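What I learned from a very small fridge

I promised back in August that I would write up the fridge work properly, and then I kept putting it off, partly out of laziness and partly because Reshma Baloyi kept finding new ways to slice the numbers. It is 21st May now and she has finally let go of the spreadsheet, so get yourself a cup of something and I will try to tell it in order.

The question was a plain one. When you teach a policy to move food and plates in and out of a fridge, and you teach it from people working with hand-held grippers, does it help to let those people be a little untidy? Our lab had always asked for clean demonstrations: same starting spot, smooth reach, no second tries. Fatima Venter thought this was making our policies brittle, and she said so at nearly every lunch until we gave in and tested it.

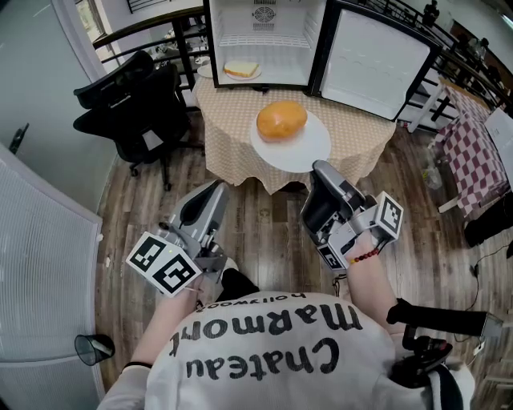 We collected two sets. For the tidy one, people followed a script I had written (far too long, I admit, and I am sorry to everyone who had to read it). For the loose one they got a single sentence about what should end up where, and they were told to keep going if they fumbled. After Reshma had thrown out the recordings with bad tracking we had 744 demonstrations in each set, which pleased her, as she likes her comparisons even. We trained the same network on both and called the tidy model Hepburn and the loose one Dillon. I don't remember why, but the names stuck.

Round objects were what I worried about most. A plate will at least give you a rim to hold, but a bun or an orange will happily roll off somewhere, and the fridge door eats up a lot of the room you would like for your wrist.
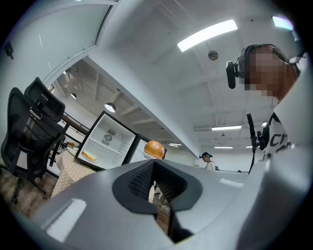

Photo: Fatima Venter

Well, Fatima was right, and she has been very gracious about it. With everything set where the models expected it, Hepburn and Dillon did equally well. Then we moved the plate 9 centimeters from its usual place, and Hepburn would reach for where the plate used to be, close on nothing, and carry that nothing carefully to the fridge. Dillon missed too — quite often, in fact — but it would back up and try again, and by the second or third go it usually had hold of something.

Reshma's next idea was to find out how much of the fumbling you need. She went through the loose set and tagged every demonstration that had a recovery in it, then retrained with fewer and fewer of them. The benefit held up until recoveries made up less than 15 percent of the data, and after that it slid away pretty quickly.
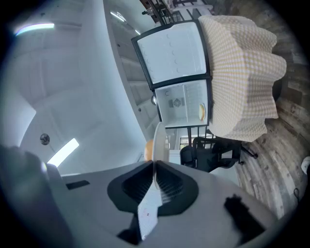 I should say where I am less sure of myself. All of this comes from one fridge and one room, and the same handful of people did both sets, so they had practiced by the time they got to the second one. We tried to even that out by swapping the order for half of them, but I wouldn't bet my car on it. Plates standing on edge are still a misery for both models, too, and I suspect that is down to what the wrist view shows you when a plate turns into a thin white line.

Next we want to go bigger, with 2,000 loose demonstrations and at least one more kitchen, and Fatima would like to try a door that doesn't stay put when you let go of it. I have rewritten the script in the meantime. It is one sentence long, and Reshma has already asked me to change two of the words.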